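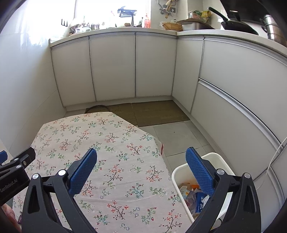 The training side wrote in on Tuesday that the kitchen takes were coming through short, that a lot of them had the reach and the lift but no grasp in between, and could somebody please look at it before the next batch went into the pool.

Support > Collection > Hand-held gripper > Segmenting

Opened Tuesday, 9:40 a.m. Last updated in June
By the Dito collection desk

Status: closed, with one item left open (see end)
Site: Yokoyama kitchen
Tools involved: hand-held grippers, Skirmont segmenter, Randance upload

What was reported

Clips from the Yokoyama kitchen are missing their grasp label. The video is fine and the jaw width is there in the log, but Skirmont marks the take as "reach, no contact" and drops the middle part. What is left is the hand coming in and the hand going out. A policy trained on that learns to wave at things.

The batch is 4,000 clips. The training side had pulled 25 by hand and found 15 with the problem, so this was never going to be a few bad takes we could delete and forget.

First checks

Upload. Compared the file sizes on Randance with the sizes on the recorder cards. They match. Opened several clips from both places and they play the same way to the last second. Upload ruled out.

Clock. We had a drift problem last winter where the width log ran ahead of the video, and the symptoms looked a bit like this. Lined up the jaw motion in the video with the width curve for the 15 bad clips. They agree. Clock ruled out.

Zero point. Closed the jaws on nothing, read the width, opened them all the way, read it again. Both numbers were where they should be. Did the same on the second gripper. Same result. I was fairly sure it would be the zero point, so this cost me the rest of the morning - I ran it again after lunch with the pads cleaned and got the same readings.

Operator habit. Asked the site whether anyone had changed how they squeeze. They said no, same instructions as before, slow close, hold, lift, set down, open wide before going on to the next item. The curves back this up.

What the bad clips have in common

Sorted the 25 by object instead of by time and it was plain enough. Cups, spoons and lids were labeled correctly. Anything thick or soft was dropped. The kitchen list was extended in the spring to take in food in its wrapping and used packaging, and those are the takes that fail.

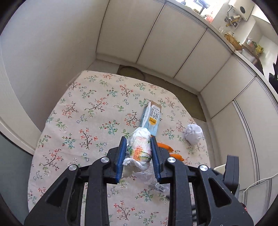
Skirmont decides that a grasp has happened when the width falls below a fixed value and stays there. The value was set back when the object list was nearly all thin, hard things, and it is close to fully shut. A thick object never lets the jaws get that far. With a roll in clear film between the two blue pads, the fingers are closed as far as the food allows, and the segmenter still reads it as an open hand. Loose wrap, like the crumpled flap hanging down between the fingers there, makes it a little worse, as it can shift during a lift and the width wanders with it. The "stays there" part of the rule then fails as well, even on takes where the first part passes.

So there are two faults in the one rule. The threshold is wrong for thick items, and the hold test is too strict for soft ones.

Change made

Replaced the fixed threshold with a stop test. Skirmont now looks for the point where the jaws have been closing and then stop closing, at any width, and starts the grasp label there. The label ends when the width starts to grow again and keeps growing.

Loosened the hold test so that small changes during a lift are let through. The allowed change is a setting in the site file now, and it used to be buried in the code. Please leave it at the default unless you have talked to the desk.

Fully open to fully shut with nothing between the pads is still marked "empty close." We want to keep those. They are useful as misses, and the training side asked that they stay in their own folder.

Retest

Ran the new version on the 25 pulled clips. All 15 bad ones now have a grasp label, and the ones that were right before are still right. Then ran the whole batch overnight. It finished at 6:10 a.m. with no errors. The training side looked through a fresh sample and passed it.

5 clips came back with two grasp labels where there should be one. In each of them the operator closes, stops, and then squeezes a bit more before lifting. Merged those by hand for now.

If you see this at another site

Check the object list first. If items thicker than a mug handle have been added since your last Skirmont update, run the new version over the raw takes again. There is no need to record anything twice. The raw width log holds all that is needed, and Randance keeps it next to the video.

Don't edit the labels on Randance directly. The next run writes over them.

Comment from the training side, same ticket: please also send the old labels for the batch, we want to see how much of the last run was trained on half a motion.

Reply from the desk: sent, in the folder next to the new ones. The old version number is in the file header.

Left open

The double squeeze. A longer wait before the stop test fires would fix it but would also start the label late on quick grasps, and small hard items are mostly quick grasps. Will try it on a copy of the batch when the machine is free. Until then, send double-labeled clips to the desk with the take number in the subject line.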